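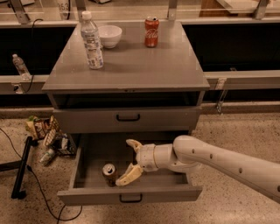
The Gray Cabinet, Again

I have had the gray cabinet for longer than I've had most of my opinions, and I still can't tell you what it's for. It came with the apartment on Lurau Street. It has two drawers, two black handles and a flat gray top the exact shade of a filing department, and whoever designed it clearly felt that was enough personality for one piece of furniture.

For a while it was going to be a printer stand. Then I got rid of the printer. Then it was going to be where the mail goes, until the mail took over the top and began making advances on the windowsill. Now it is where drinks end up, plus one white bowl that has been on its way to the kitchen since September.

I should explain the drinks. We don't have a dining table (we have a folding table, which is a different and sadder thing), so whatever anyone is drinking gets set down on the nearest thing that holds still. The cabinet holds still. So there's a plastic bottle on the left, a red can of cola at the back, and the bowl keeping them company. I counted this as tidy. Ludmila Pešek, who lived here before me and still comes by for coffee and to judge, did not.

"You have two drawers," she said.

I do have two drawers. The upper one is full of cables for devices I no longer own, and I'm not ready to talk about it. The lower one was, until this week, where I kept tax papers and a box of Trnka candles that smelled of soup. The papers went into a binder and the candles went to my sister, who has no sense of smell after a cold and was delighted.

That left me with an empty drawer, a nice deep one, and the firm belief that I was about to become an organized person. The plan was simple. Drinks would live in the drawer. The top would be clear, possibly with a plant.

So far one can has made the move. It's a dark brown one and it stands up near the front, a bit left of the middle, looking like the first guest at a party. It's also open, and I would like to point out for the record that storing an open can in a drawer was not part of the plan. A drawer slides. A can, when slid, expresses itself. I have a clear memory of Emese Szénási's old kitchen on the fourth floor, where somebody closed a drawer with a hip and a glass of plum juice inside it, and the whole thing had to come out and be washed in the bathtub.

Rules, then, as of 11th January:

Nothing open goes in the drawer.
Nothing in glass goes in the drawer.
The drawer gets closed with a hand, slowly, by someone who is looking at it.
The bowl goes to the kitchen.

I have put the rules on the side of the cabinet with tape, where they can be ignored in comfort.

The real trouble is that the lower drawer pulls out a long way and then just stays there, with its gray insides on show, waiting for a shin. I've hit it 4 times since I started this project. I asked Anneli Kallio, who is handy, whether there was some kind of stop I could fit, and she said yes, it's called pushing it back in.

She did suggest a liner. I ordered one from Drukska, a rubbery mat you cut to size, and it arrived rolled up so tightly that it is now spending a week under the dictionary and both volumes of a bird guide. Once it agrees to lie flat I'll trim it and see whether cans stand better on it. I'm also told a shoebox lid does the same job for free, which I wish I'd been told before checkout.

The cables are staying where they are. The bottle can probably stay too, since it's too tall to stand up in there with the drawer shut and I refuse to lay it down and trust the cap. I've moved the plant idea to spring. The bowl is still there as I type this.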